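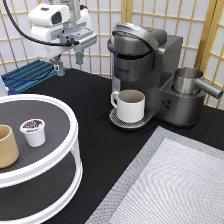
工单 64:开放日演示台,取胶囊动作偶发中止
提交人:Dalia Morsy 处理人:Amr Bouazza 状态:观察中
先说好消息,今天上午的开放日真热闹,Lahlou 中学来的那批学生挤在台前不肯走!问题出在咖啡演示的第一步:手臂下探去取双层圆架上层的咖啡胶囊,有时刚到上方就报“目标丢失”,退回待机位。胶囊旁边那只浅棕色杯子我们一直没挪,咖啡机接水盘上的白杯子也照旧摆着,所以起初没人怀疑摆位。

11月29日 2021年 Amr 回复:
日志看完了,很有意思!中止全部出现在识别阶段,夹爪本身没有报错。请先做两件事:把圆架转回标记位,再重新跑一遍 Mokeno 的标定程序。置信度阈值现在是多少?

Dalia 回复:
阈值 46。圆架确实偏了,准是有小朋友伸手转过(能理解,我也想转)。归位以后好多了,但还是中止过一次。

Amr 回复:
那就把阈值降到 35,接近速度保持 100 不动。另外黑色桌布请拉平压住,八月在 Stunosari 那次演示,我们就被布上的褶皱坑过。

Dalia 回复:
改好了,下午场从头到尾没再中止!Remedios Aguirre 带的参观团看得特别投入,有位老先生问能不能让它顺便打奶泡,我说奶泡还得自己按按钮,他还是连看了两轮。有个小疑问:换别的包装的胶囊,35 会不会太松?

Amr 回复:
有可能误认,换包装前先单独测。你把手头的几种各拍几张发我,我加进样本里。工单先不关,等 Lucinda Pennington 那边的下一场跑完再说。

Dalia 回复:
收到,照片今晚传。圆架底下我贴了防滑垫,标记线也重新描粗了。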